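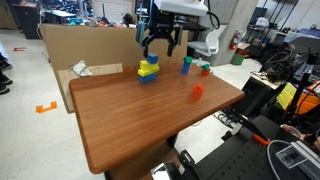
Fig. 1 – Blocks on the table: one stack, two shorter piles, one piece on its own.

Courses > Early Years Practice > Block Play > Handout 3

October 20, 2026
Gearóid Quinlan

Block play – stacking and stability

Quick notes, fuller version when I get the time. Bring these to the practical, and read Sumampouw ch. 3 first (library copy, short loan).

Stack on the left in Fig. 1. Blue rectangular block at the base, yellow on that, then the slanted bridge-like yellow one, small blue cube on top. Ask yourselves which piece you would move first. Most of last year's group said the cube. I'd look at the bridge – awkward shape to put anything on, and children will do it anyway.

Tall blue block standing upright, small green cube on it. Same block laid flat = much wider base, duller tower. Children between three and four tend to go for height. Let them. Don't reach in and turn it for them.

Green cube on the red-orange block, low pile. Good starting point for a child who gets upset when things fall.

Peaked red-orange one, on its own nearer the middle. "House" or "roof" – write down the childs word, not yours. Flat bottom, pointed top, so it ends a tower. Some children work this out by trying, some are told by a friend. Note which.

Terms for the test:
base – whatever is touching the table
bridging – one piece across a gap or across others
capping – finishing off with a piece nothing will sit on
balance point – see Danang Sumampouw's handout from July, the ruler excercise

Practical: pairs, one builds, one writes. Swap after the first collapse. Use the Siregar sheet, both sides. No photos of faces. Blocks back in the tub by colour please, lids on.

Write-up 400 words max – no, sorry, go by the module guide, it changed.

Recent handouts
Sand and water: pouring
Threading and lacing
Observation sheets (Siregar)
Ramps and rolling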